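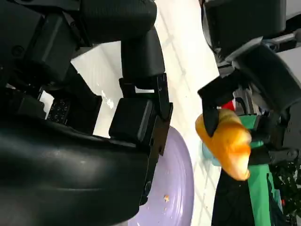
Brumura at the hall in Brunton, one gripper over the plate and the other with the bread roll.

Slide 1. Title

Say hello, check the mic at the back. Leave the title up while people sit down.

Right, so I'm from Clondeo, we build a two-armed table robot called Brumura, and I've come to tell you about the afternoon one of its arms moved when it had no business moving. It wasn't hurt, we weren't hurt, a mug got a knock. I still think it's the most useful twenty minutes of robot time we've had all year, and I'd like you to get it for free.

(If they laugh at "a mug got a knock", let them. It gets less funny on slide 4.)

Slide 2. What the demo was

Keep this short, two minutes at most. The job: plate, mug, bread roll, a couple of those stripy pumpkin things. One arm steadies, the other picks up and puts down. Visitors love the bread roll. You can say "force control" all day long and eyes glaze over, but hold a roll without squashing it and people get their phones out.

Mention that food makes crumbs and crumbs get everywhere, and that for the first hour we blamed crumbs for everything. Wrong, as we'll see.

The trajectories come from Nulo, our own planning software. Nulo sends a target to each arm, the arm sends back where its joints are, round and round, very fast. Hold on to that picture of a conversation going both ways, it's the whole talk.

Slide 3. 3.20 in the afternoon

Slow down for this one.

We'd done 32 runs that day and they'd been boringly good. On the next one the left arm stopped over the table, which it's meant to do if it's unhappy. Fine. I paused the sequence, my colleague leaned in to straighten the plate, and I pressed resume a bit early. My thumb, my fault, I'll come back to that.

The left arm should have carried on from where it was. It went sideways first, quickly, caught the mug, and then the protective stop cut in. My colleague's hand had come off the plate a moment before. I've gone through that moment a lot of times since.

[Pause here. Have a drink of water.]

I'd like to say I hit the red button. I didn't! The robot stopped itself before I'd even understood what I was looking at. Remember that when somebody tells you the operator is the safety system.
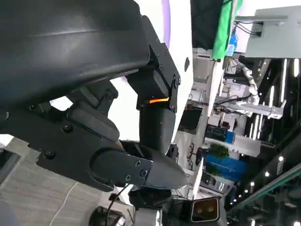 So we shut the power off, put a chair in front of the stand, and started arguing. Three theories in the first ten minutes. Crumbs in the gripper (mine). A bad plan out of Nulo (the hardware people's, naturally). Interference from everything else in the hall (everybody's, whenever they've run out of ideas).

What the log said was duller. The left wrist had stopped reporting its position for short spells. Each gap was tiny. We found 14 of them in that one run, and when we went back through the earlier runs there were more, spread out, getting closer together as the day went on. It was a connector in the wrist cable. The arm had been twisting it a little on every cycle and it had worked half loose. You could wiggle it with a fingernail.

Slide 4. Why a loose plug turned into a moving arm

This is the bit to get right. Take questions here if hands go up.

A loose plug should give you a stopped robot. Ours did stop. The trouble was what Nulo believed while it was stopped. When the wrist went quiet, the software kept using the last position it had heard. Perfectly sensible for one missed message, otherwise you'd be stopping all day. We'd set the limit at 20 missed messages in a row before it counted as a fault.

But the gaps were shorter than that. The longest was 13. So the counter climbed, a good message came in, the counter went back to nothing, and off it went again. Nothing ever tripped. Meanwhile the arm had settled slightly lower and to one side when it paused, and the position Nulo was holding was an old one. I pressed resume, it planned from a place the arm wasn't, and the arm rushed to catch up.

I wrote that counter. I remember thinking the reset was rather neat. 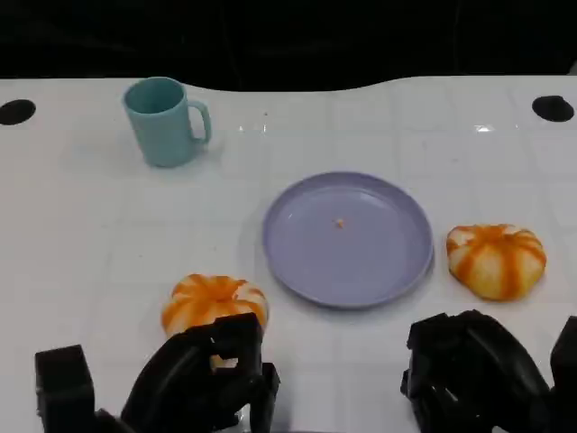
And you can't see any of this by looking at the table. Everything sits where it should, the grippers look calm, and if you walked up you'd think, lovely, it's ready for the next go. We'd all got into the habit of judging the robot by how it looked when it was still. Ask the room: who checks message health before they press resume? Expect two hands, maybe three. Don't tease them about it.

Slide 5. What we changed

Cable first. New connector with a proper latch, and a clamp further up so the twist happens in the cable and the plug is left alone. Cheap, dull, took a morning.

Then the counter. It now adds up missed messages over a window and doesn't wipe itself clean after one good one. We ran the Brunton log back through it and it would have stopped us several runs before lunch.

Resume is the big one. Before any arm moves, Nulo has to have fresh readings from every joint, and the first movement is at crawling speed until the reading and the plan agree. It makes the demo look a bit sleepy after a pause. Sales grumbled. They've stopped grumbling.

And the thumb. Resume used to be a single tap. Now it's press and hold, and whoever reached in says "clear" out loud before anyone touches it. Yes, we felt silly in a crowded hall. Do it anyway.

Slide 6. Things I still don't know

Be straight with them. We never found out why the stop kicked in exactly when it did. The force limit and the speed limit were logged in the same tick, so I can't tell you which one saved us. We're splitting those two signals in July.

I also don't know how many near misses like this went past on other stands, ours included, with nobody leaning in at the time.

If there's time, show the gap plot again and let people pick holes in the window length. If there isn't, go straight to questions, and repeat each one into the mic for the back rows.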